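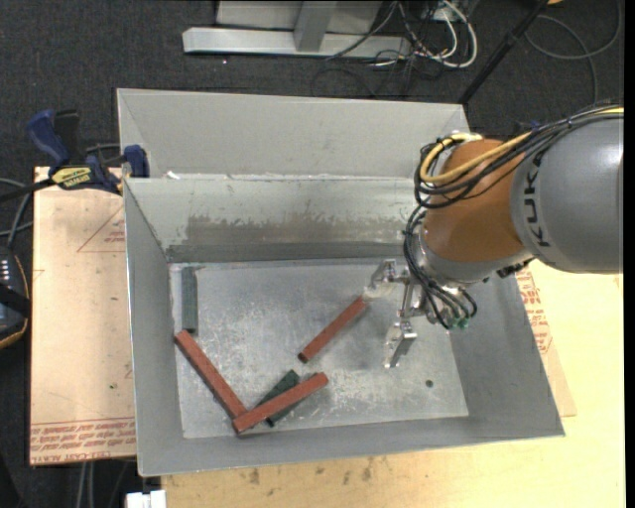 Yogesh Semwal says he read the first letter standing up with his coat still on, and that by the time he had finished the fourth it was dark outside and he had missed his supper. He has been reading them on and off ever since, and he told us he still finds himself wondering how the business with the borrowed stove came out.

Omberg Historical Society Opens the Brandura Letters to Readers

OMBERG, 2018-04-28 – The Omberg Historical Society is very happy to announce that the Brandura Letters, a family correspondence that has been in the society's care since 2000, are now open to anyone who would like to come in and read them. The opening goes hand in hand with the publication of "Write When the Road Is Dry," a book of selections from the letters, edited by Yogesh Semwal and released by Jutura Press.

The collection holds 592 letters, nearly all of them exchanged between two sisters, Hester and Lavinia Poole. Hester stayed on the family farm at Brandura, the crossroads settlement up the valley from Omberg that older residents will remember for its store and its one-room school. Lavinia married a harness maker and moved into town. The distance between them was not great by our standards, but the road was bad for much of the year, neither sister liked to travel, and so they wrote to each other. They wrote about hens, sermons, the price of cloth, their brother's bad knee and whether the schoolteacher was courting. They wrote when they were cross with each other, too, and some of those letters are the best of the lot.

The letters came to the society when the last of the Poole houses was being cleared. They had been kept in hatboxes, tied up in bundles with kitchen string, and whoever tied them had a system that we have never entirely worked out. Some bundles run by year. Others seem to have been put together by topic, so that a whole winter's worth of remarks about a quarrel over a property line sits by itself, with nothing before or after. The society has kept a record of the order in which everything was found, and readers who enjoy a puzzle are welcome to look at it and tell us what they think.

For a good many years the letters could be seen only by special arrangement, partly for lack of space and partly because so few of them could be read with any ease. Hester Poole wrote a small, slanting hand, and when she reached the bottom of the sheet she often gave it a quarter turn and kept right on going across what she had already written. Paper cost money, and Hester (as her sister reminded her more than once) was careful with money. Lavinia's writing is larger and rounder and a good deal easier on the eyes, though her spelling was her own.

Every letter has now been typed out in full, with the original spelling left alone, and readers may ask for the typed copy, the original, or both side by side. We do suggest that first-time visitors begin with the typed copies, and with Lavinia.

The letters will be kept in the Agarwal Room, on the ground floor of the society's building on Mill Street. The room is named for the Agarwal family, who ran the dry goods store next door for many years and left the society the long reading table, the lamps and a very handsome clock that runs a little fast. It has been repainted, the windows have been made to open again, and there is a comfortable chair by the radiator for anyone who has come along just to keep a reader company.

About the Book

"Write When the Road Is Dry" prints 110 of the letters, arranged from the earliest to the last, with short notes between them to explain who people were and where things stood. The title comes from the closing line that Hester used in the spring of nearly every year. Semwal has kept his own notes brief, and in a few places he simply admits that he does not know what the sisters were talking about.

"I wanted people to meet them the way I did, which was in the middle of an argument about a stove," Semwal said. "Lavinia lent it to Hester, or she thought she had lent it, and Hester thought it was a gift. They go back and forth over it for years. Then there is a gap, and the next time the stove is mentioned they are both laughing about it. I have looked and looked for the letter in between. If it's in somebody's attic in Omberg, I would dearly love to see it."

Semwal first came across the collection one January, when he had stopped at the society to look up the history of his own house and was told that a Poole cousin had once lived there. The house turned out to have only a small part in the story, but by then he was hooked. He learned to read Hester's crossed pages with a sheet of ruled paper laid underneath, and he typed up the greater part of the collection himself at the end of the reading table, usually on rainy afternoons and usually with a thermos of tea left out in the hallway, where the rules require it to stay.

The choice of which letters to print was not an easy one. Some of the funniest depend on knowing a dozen people by name, and a few of the saddest seemed too private to put into a book, though they may be read in the room with the rest. Semwal settled on letters that could stand by themselves and that, taken together, would give a fair picture of both women. He was anxious to be fair to Hester in particular, who can sound sharp on paper. "She's the one who writes every week when Lavinia is ill," he said. "There is no fuss in those letters at all. She tells her about the cows and the weather and who was in church, page after page, so that there would be something to read."

The book also includes a hand-drawn map of the valley showing the Poole farm, the old road and the store at Brandura, along with a family tree that takes up a full page and could have used another. An index of recipes is tucked in at the back. The sisters traded recipes all their lives, and Lavinia's molasses cake has been tried by several members of the society. It is a heavy cake, and we would advise using less clove than she did.

An Afternoon of Reading Aloud

To celebrate the opening, the society will hold an afternoon of reading aloud in the Agarwal Room. Semwal will say a few words about how the book was put together, and a selection of the letters will then be read in two voices, one for each sister, with the replies following in their proper order. The whole of the stove quarrel will be heard, as far as it survives. There will be coffee, lemonade and molasses cake, and copies of the book will be on sale at the door. Semwal will be glad to sign them for anyone who asks.

Admission is free. The room seats a modest number and we would hate to turn people away, so please telephone the society or stop at the front desk to put your name down and to ask about the time. If more people would like to come than we can fit, we will gladly do the whole thing over again. The side entrance on the lane has no steps and will be kept open throughout the afternoon.

Calling All Attics

The society would also like to hear from families with Brandura connections of their own. The settlement had only a handful of households in the sisters' day, and almost every one of them is mentioned in the letters at some point, sometimes kindly. Anyone whose people farmed, taught, preached or kept store up that way may find a grandmother or a great-uncle in these pages, and we have begun a list of names that can be checked at the desk.

We are especially eager to see photographs. The collection as it came to us contained no picture of Hester at all, and only one of Lavinia, taken late in life, in which she has turned her head at the wrong moment. School portraits, church picnics, views of the store or the road would all be most welcome. There is no need to give anything up – we can make a copy while you wait and send you home with your original the same day.

Visiting the Letters

The Brandura Letters may be read in the Agarwal Room whenever the society is open. No appointment is needed to see the typed copies. To see the originals, please let us know the day before so that the right box can be brought down. Readers are asked to use pencil, to leave bags and drinks in the hallway, and to handle one letter at a time. Children are welcome with an adult, and we have set aside a short folder of letters about the farm animals that younger readers seem to enjoy, including the long account of the goose and the minister.

"Write When the Road Is Dry" is available now at the society's front desk and from Jutura Press. Members of the society receive a small discount and should mention their membership when they pay. Teachers who would like a copy to look over for classroom use may borrow one from the desk.

Reporters who wish to speak with Yogesh Semwal, or to see the letters before writing about them, should contact the Omberg Historical Society at its Mill Street office. Please ask for the front desk, and let the telephone ring a good while, as it is a long walk from the Agarwal Room.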